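Ilteo Country Nights: Ticket and Entry FAQ
Last updated Sep 13, 2018

When do the doors open?
Doors open 50 minutes before the first act. The support set lasts 25 minutes, followed by a changeover of 30 minutes. Set times are posted at the box office window on the day of the show and are subject to change.

What is the capacity of the room?
Karakaya Hall is licensed for 504 people in its standing layout. Seated shows have a lower limit, which is listed on the event page for each date.

Are tickets sold at the door?
Only if the show has not sold out online. Door sales are card only. The Wamow app shows remaining tickets until the doors open, then stops updating.

Can I transfer a ticket to another person?
Yes. Open the order in Wamow, select Transfer, and enter the recipient's email address. The original barcode is canceled as soon as the transfer is accepted. Screenshots of canceled barcodes will not scan.

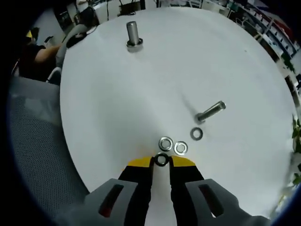 What happens if the headliner cancels?
Refunds go to the original payment card. Booking fees are included. If the date is moved, existing tickets stay valid for the new date, and refund requests are accepted until the deadline given in the notice email. The Ivach show planned for August was handled this way.

Can I bring a camera?
Phones and small cameras without a detachable lens are allowed. Flash is not. Press photographers need a pass and may shoot the first three songs only, from the side aisle. Pass requests go to Jarrah Paewai at the press desk.

Are meet-and-greet upgrades refundable?
No, unless the artist cancels the session. An upgrade does not include entry to the show and must be matched with a valid ticket in the same name.

Is there an age limit?
Anyone under 16 must be with an adult who also holds a ticket. The bar checks ID separately from the door.

Is re-entry allowed?
No. The smoking area is inside the ticketed zone.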